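Readers and Talkers Wanted for a Parish Listening Project

Posted December 2022

Hello from the back office at Herura! I'm Sumaiya Paul, and I edit a small quarterly newsletter for Catholics who have opinions about their parishes, so most of you. I'm looking for people to take part in a project I've been trying to get going since April, and if you've ever sat through a Mass with a head full of things you wished you could say to somebody, please keep reading.

The short version is that I want to record how ordinary parishioners feel about the way Mass times, church closings and parish mergers get decided. Our own diocese has been joining parishes together for a while now, and I've heard plenty from the people in charge of it. I've heard a lot less from the woman who has done the altar linens for half her life and found out from the bulletin that her church was going down to one Mass a month.

I'm calling it the Lillero Conversations, after the street where my grandmother's old church stood. (It's a dental office now. A nice one, but still.)

Who I'm after

You should be Catholic, or have been, or be married to one and get dragged along. You need to be 18 or over and to have belonged to a parish that was merged, closed, or put on a list for it. I don't mind which side you're on. If you think the merger was the best thing that ever happened to your parish — better music, a full church, a priest who isn't driving between four towns — I really want you, because so far I mostly have the angry letters. People who go to the Latin Mass, people who play guitar at the 5:30, people who stopped going altogether, all welcome.

I have room for 73 people. Jin-sol Jin, who is doing the scheduling, would like me to say that this number is firm.

What you'd be doing

You'd have 2 conversations with one of us, each lasting an hour or a bit more. The first is just you and an interviewer. The second is in a small group with people from other parishes, and it can get lively! Oduor Mosoti runs those, and he taught high school religion for years, so he's hard to rattle. We can meet in our office, in your home, or by phone if you don't drive at night.

Everything is recorded and typed up. You get to read your part before anyone else does, and you can cross out whatever you like. Names are changed unless you ask us to keep yours.

What you'd get

A gift card for each conversation, gas money if you come to us, and a copy of the finished book. I'm printing 3000 of them, which my husband thinks is optimistic. Childcare is available during the group sessions too.

I also need one paid helper, part time, to type up recordings and check them against the audio. You should be a quick, careful typist and okay with people talking over each other. Knowing what a vicar forane is would help, but I can teach you that in a minute.

How to get in touch

Write to me at Herura, Box 2794, or leave a message at the office with your name, your parish (old and new) and a good time to call. For the typing job, add a few lines on work you've done before. Please don't send your whole story yet. I'd love to read it, but I want to hear it fresh when we sit down.

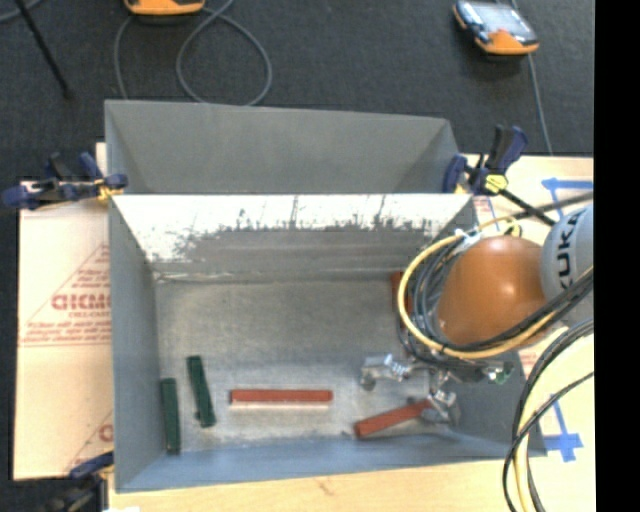
If you're nervous about what your pastor will think, tell me when we talk. We don't share our list of names with any parish or with the diocese, and you can drop out at any point and keep your gift card. Couples can sign up together, but we'll do your first conversations separately. Shahnaz and Prasanna Abeysekara did our trial run that way and then compared notes the whole drive home.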